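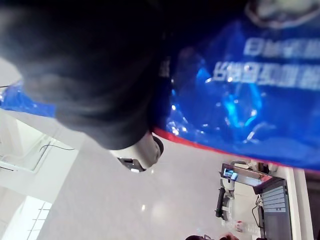 Hooman Mahmoudi writes that the Kozan divided plate slid across his high chair tray within a minute, and asks whether the suction base was tested on textured plastic.

It was, in June 2020. On smooth trays the base held for 17 meals in a row. On textured ones it let go under a light pull - a thin film of water helped a little. The three sections are deep enough to keep peas out of the yogurt, but the lid leaks. My son still refused the peas.

Grip: good on smooth surfaces only. Cleaning: easy.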